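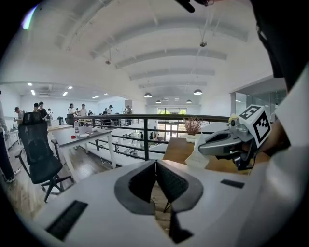 So what makes a sourdough loaf sour? Mostly two acids, lactic and acetic, made by bacteria that live in the starter alongside the yeast. Lactic acid tastes mild and a bit yoghurty, acetic acid is the sharp vinegary one, and the balance between them depends on how warm you keep things, how wet the starter is and how long you leave it.

Week 3 handout – Starters and long doughs
Evening bread course, Okell Hall
Notes by Subbarao Fernandes

I've typed these up from my scribbles, so forgive the order. If you missed last week, the bit on flour is in the previous handout and you'll want it for the homework.

What's in the jar

A starter is flour and water that has been left long enough for yeast and bacteria to move in. They mostly come in on the flour itself. People love the idea of catching wild yeast from the air, and I used to tell classes that too (sorry, early groups!), but the flour is doing nearly all the work. Wholemeal rye gets going fastest because so much of the outside of the grain is still there.

The yeast makes the gas. The bacteria make the acid. They get on well because the usual bacteria like maltose and plenty of sourdough yeasts can't touch it, so they aren't fighting over the same dinner. Don't worry about the names, you won't be tested.

Feeding

My jar gets equal weights of old starter, flour and water. If you bake once a week, keep it in the fridge and feed it the night before. If you bake most days, leave it out and feed it morning and evening. Mine is called Droston, after a dog, and has survived a fortnight at the back of the fridge more than once. Grey liquid on top is fine. Stir it in or pour it off. Pink or orange streaks or fuzzy mould are not fine, and you bin the lot, scrub the jar and start again.

Temperature matters more than anything else I'm going to say tonight. At 27 degrees my starter doubles before I've finished the washing up and had a long phone call with my sister – well, nearly. At 16 degrees it sulks all day. Neither is wrong, you just need to know which kitchen you've got! Put a rubber band round the jar at the level of the starter when you feed it, and you'll see how far it has climbed.

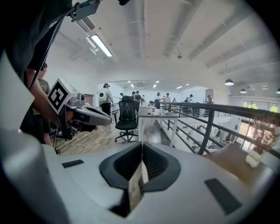 The other thing the rubber band gives you is the fall. A starter rises, domes, goes flat on top and then sinks, leaving a smeary line on the glass. I like to use mine just before it flattens. Use it later and the bread will be sourer and often a little slack, which some of you will prefer. The float test (drop a spoonful in water, see if it floats) is all right for a stiff white starter and hopeless for rye, which sinks even when it's perfectly lively.

The class dough

Strong white flour, 400 g
Wholemeal flour, 100 g
Water, 350 g
Starter, 100 g
Salt, 10 g

Mix everything except the salt and leave it half an hour. Add the salt with wet hands and squeeze it through until you can't feel any grit. Then fold the dough over itself every half hour, four times, and leave it alone until it looks puffy and wobbles when you shake the bowl. In my kitchen that's most of an afternoon. Shape it, put it in a floured basket and give it a night in the fridge.

I use Flovari white because the mill shop is on my way home, and any strong flour will do. If yours is a weaker one, hold back a splash of the water.

Under or over?

Underproved bread has a tight, gummy crumb with a few huge holes, usually near the top. Overproved bread spreads out on the tray, hardly opens at the cut and comes out pale, as the sugars have been eaten up. Beginners nearly always underprove. We go by the clock in the recipe and forget that the author lives somewhere warmer.

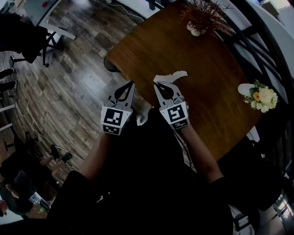

Shahzad Tarar wanted to know whether the night in the fridge could be skipped, as he'd rather bake on the same day and his family finds the long-proved loaf too sharp anyway. It can. Prove the shaped loaf on the worktop for an hour or two, poke it with a floury finger, and bake when the dent comes back slowly. It's harder to score, being softer, so be quick with the blade.

Homework

Feed your starter at the same time for five days and write down how long it takes to peak and how warm the room was. Bake one loaf on Sunday if you can. Bring a slice, even a horrible one, wrapped in a tea towel. Next week is rye and scalded flours, and please bring a 2 lb tin.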